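About Jallance

Jallance sets up and maintains two-armed robot work cells for small manufacturers. Each cell is first built in simulation, where the layout and arm movements are checked before any equipment is installed.

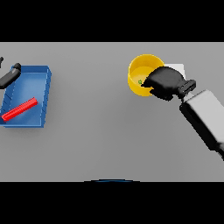
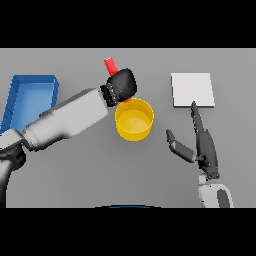
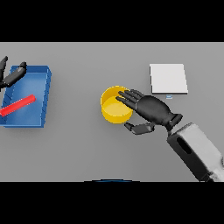
Simulated views of the Zoris cell: blue tray, yellow container and white board, with both arms in use.

The Zoris cell has been in our care for 18 months. Hand alignment is reviewed every 60 operating hours, and worn finger joints are replaced at our Caker workshop. The service log now holds more than 2,807 entries.

Requests for setup or repair may be sent to the Hodoroagă office.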